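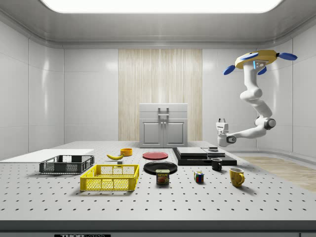 *1 min read*

**Prindix brings its nail polish box to Rornirthorpe**

RORNIRTHORPE, 10 August 2023 – Prindix, the indie nail polish label with a weakness for glitter, will launch its first subscription box in September. Each box holds four full-size polishes and a top coat. The first run is limited to 200 boxes, a number set by the size of the company's packing table.

The opening box is called Posorach, after a shade that has sold out on every restock and that customers still spell five different ways. It is a murky teal with copper flakes. The other three are a milky lilac, a brick red cream and a brown that the Prindix team loves more than its sales figures would suggest is wise.

"We have been asked for a box for years, mostly by people who already own everything in it," said a Prindix spokesperson. "We listened – slowly."

The top coat is made with Vũ, a small studio best known for its quick-dry formulas. Prindix has tested it on staff with very little patience and reports few smudges.

Boxes can be ordered singly or by subscription, and subscribers may skip a month without being sent a sad email. Anyone who would like to see the colors first can visit the Prindix counter at 308 Mill Street, Rornirthorpe, where swatch sticks are out during shop hours. Please put them back in order.

Press samples are available on request from the Prindix press desk. Requests for only the brown are especially welcome.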